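Speaker notes: The Three-Drawer Problem
Small storage for shared rooms
Pusgate, September 8, 2023

OPENING (keep it quick, people still have tea)

Hello and thank you for coming! My name is Kirsty Bunting and I'm going to talk about drawers for the next little while. Ask for hands up: who has a drawer at home they can't fully open? Wait for the laugh. Who has one they can't fully shut? Bigger laugh, usually.

I started out fitting kitchens and drifted into shared workrooms, the sort of place where a sink, a bench and a kettle are used by everyone from breakfast to closing time. Over the last few years I've helped set up 21 of them, and the piece of furniture I get most excited about is the plain little cabinet with three drawers. It's cheap, it goes where you want it, and it gives you a worktop for free.

SLIDE 2: START WITH EVERYTHING OPEN

Say this slowly because it's the bit people write down. Before you put a single spoon away, pull every drawer out at the same time and stand back. You want to look down into all of them at once.

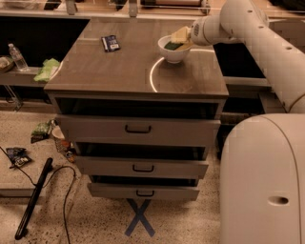 Drawers get filled from the top, in the order that things come to hand, and that's how you end up with tea towels under the batteries. With all three out and nothing in them yet, you can decide where things go before habit decides for you. I like the handles on this cabinet too, black against the grey-brown, one in the middle of each front, so you can find them without thinking. Plain fronts as well! I know some of you love a moulded front, and I've got a friend at Bellamy who will argue with me about it all evening, but a flat front takes one wipe and you're done.

Pause for the question about tipping. Somebody always asks. Yes, a freestanding cabinet with every drawer out is heavier at the front, so check yours on the day and do it before you load it up. If it feels at all unhappy, do two drawers at a time. With a tall unit, fix it to the wall first and then play.

SLIDE 3: WHO GETS WHICH DRAWER

My usual split, from the top:

Top: whatever hands reach for all day. Cutlery, scissors, pens, tape.
Middle: cloths, spare sponges, bin bags folded flat.
Bottom: the heavy and the rare. The big pan goes here and so does the extension lead.

Ngan-ling Lui does it the other way up in her pottery room at Dinia, with cloths at the top, and it works a treat for her because everyone there has wet clay on their hands. So don't treat my list as law. Watch what people grab for a morning and then label the drawers. Pencil labels first, proper ones after a couple of weeks.

Mention depth. Ours at Lirent are 500 mm front to back on the inside, and a big baking tray goes in lengthways with room for your fingers. A clearance of 120 mm will take mugs standing up if they're the squat sort. Measure your tallest mug, please! I've seen a whole set of drawers go back to the shop over a mug.

(If running late, skip the depth bit and hand round the tape measure instead.)

SLIDE 4: THE TOP IS A SHELF TOO

This is my favourite slide so don't rush it.

The top of a low cabinet is the best landing spot in the room, and it'll fill up within minutes if you let it. I allow two things to live there. One is a bowl for the washing-up sponge, because a sponge left flat on a surface stays soggy on its underside and then it smells. Stand it on its edge or lean it against the rim and air can get round it. The other is whatever you're in the middle of: a snack, your phone, the letter you're about to post. At the end of the day the second thing goes.

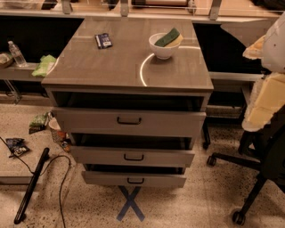

Bowl and sponge at the back of the top, snack packet over on the left, all three drawers out.

Point out where the bowl is. At the back means there's a clear strip at the front for putting down a tray. I also love a slightly glossy top for this job. It catches the light and shows up every crumb, so you wipe it more often.

Then the bench behind. The lower shelf has a water bottle, a green cloth in a crumple and a woven basket at the end, and those are exactly the sort of things I'd be finding homes for next. The cloth could go in the middle drawer. The basket I'd keep where it is, baskets are brilliant on low shelves.

SLIDE 5: MARK THE SPOT

Cabinets wander. Someone shoves one over to sweep and it ends up in front of the socket. Put a cross of tape on the floor where it belongs, as with the blue one under ours, and anybody can put it back. Painter's tape is good for a trial, and you can shift it easily if you change your mind.

Leave yourself standing room with the drawers out. I use 700 mm clear in front of the bottom drawer, more if it's a walkway.

ACTIVITY (pairs, ten minutes)

Hand out the boxes of bits. Each pair sorts theirs into three piles, then swaps with the next table and tries to find the scissors. Play the music. Walk round and be nosy.

Collect one good idea from each table and write it on the flipchart. Ngan-ling has the pens.

QUESTIONS

Likely ones: drawer liners (yes, the ribbed kind), dividers (cut-down cereal boxes are fine to begin with), soft-close (lovely, don't pay extra for it in a shed).

Tape measures back in the blue tub by the door, please.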